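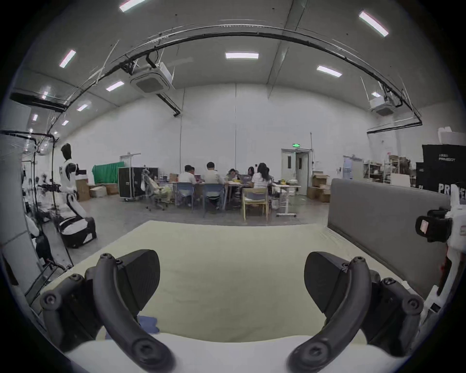
Treltton Open Day

The Treltton Open Day is a public demonstration of robot handling work held at the Janstead workshop. It began as a March evening for suppliers and was opened to general visitors on 12/8/21, when 22 people attended in 2 groups. The program is organised by Clotilde Caron.

Format

Visitors are shown cloth handling with a pair of hand-held grippers, one in each hand. The operator works directly on the fabric, opening and closing the jaws by hand. Garments are the usual material - soft goods fold and bunch in ways that rigid parts do not, and the Gautier program at Janstead is concerned mainly with laundry and textile sorting. A session aims for 200 recorded folds, though the open day stops well short of that.

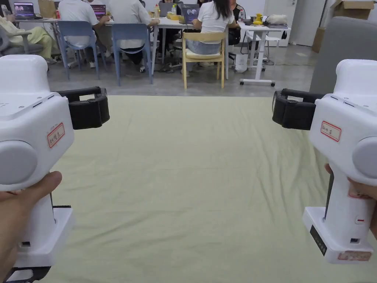

Paired grippers over a pale cloth, with the shared work table behind.

Ordinary desk work continues in the same room during the visit. Questions are taken between folds.

Garment demonstration

Solange Huet wrote the running order, which has 3 parts: a flat cloth, a shirt, and a mixed pile. In the second part a jaw is brought down on one side of the garment and the other gripper approaches from the opposite side. Visitors may try the grippers afterwards, under supervision. 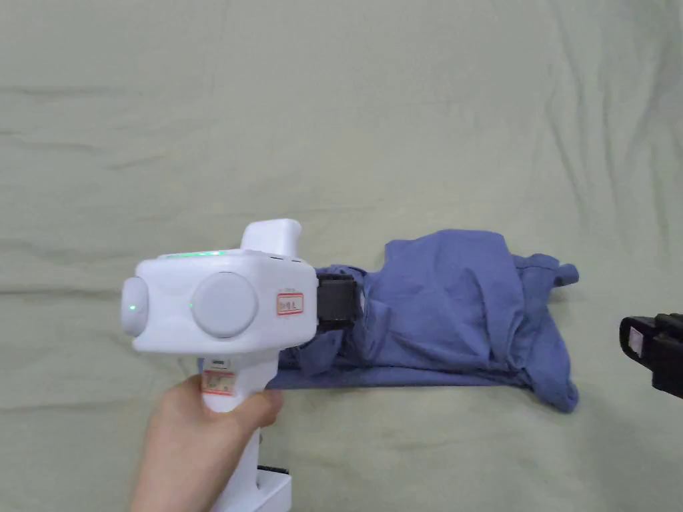 Related events

A shorter version is given at Pritura for school groups. It leaves out the mixed pile and uses tea towels in place of shirts.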